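Notebook – kitchen bench, equipment plan for next round
May, started 9:40

Picking up from the budget chat with Narendra Mathur. He wants one list he can send to purchasing, so I'm putting everything down while it's fresh. I'm really excited about this one, because for once the numbers leave us room to do it properly!

What we need first

Spare gripper fingers. Wieser quoted 1,404 for the full set with the mounting hardware, and Parnholm came in at 1,885 but ships with a second set of pads. I lean Wieser. We go through pads slowly and can cut our own from sheet.

Cable management for both arms. The loops along the links are fine for short reaches, but I want proper clips and sleeves before we start the long cross-table moves. Prultasora has a kit that fits our link diameter (I measured twice). Lead time is 11 working days, so this should go out first.

Props. Most of the kitchen set stays as it is. The dish rack with the upright plates is a lovely task and I want more plates for it, same size, different colors. Also more mugs for the tree – the two on there now hang on opposite sides, and I'd love to try it crowded. The basket with the corn can stay, but let's add some other vegetables.

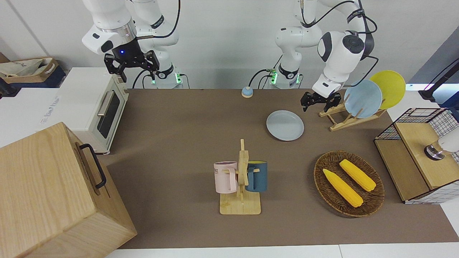 Space and layout

The toaster oven and the big wooden box take up a lot of the left end. Before we buy anything else bulky I'd like to price a wider top. Pastdale makes one we could bolt the existing bases to without redrilling, which would save us a whole recalibration day. Asked them for a drawing.

If the wider top is too much, plan B is a rolling shelf for the props not in use. Cheap, and we could have it this month.

Open items

– Ask Narendra if the top can go on the facilities line instead of ours
– Confirm Wieser price holds through the end of the quarter
– Spare wrist cable, one per arm. Forgot it last time, do not forget it again
– Check whether 13 new plates fit in the prop drawer

Order for the cable kit goes in after lunch.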